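3.2 Materials and procedure

The survey was carried out in the Condico reading rooms, where 153 adults agreed to take part. Each person sat alone at a white table and read two short passages printed on plain cards. One passage used the wide letter spacing proposed by Mostyn and Kneath, and the other used standard spacing. The order was switched for every second reader. Reading time was taken from the moment the card was turned over until the reader placed it face down again.

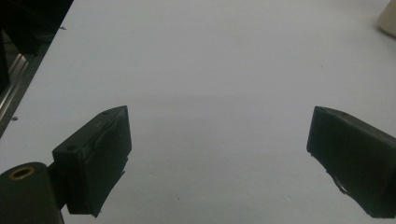 Figure 2. White tabletop.

Passages were drawn from a set of 87 local news items, edited by Myfanwy Vaughan to remove place names and uncommon words. Readers who wore glasses for close work kept them on. After each card, they answered four spoken questions on the content. Answers were marked by two raters who did not know which spacing had been used. Where the raters disagreed, Rhodri Bowen made the final decision.

Lighting was set at 700 lux on the table surface and checked each morning. We did not control for screen use earlier in the day, and several readers mentioned tired eyes in the afternoon sessions. These sessions were kept in the main analysis and are reported separately in Section 4.3.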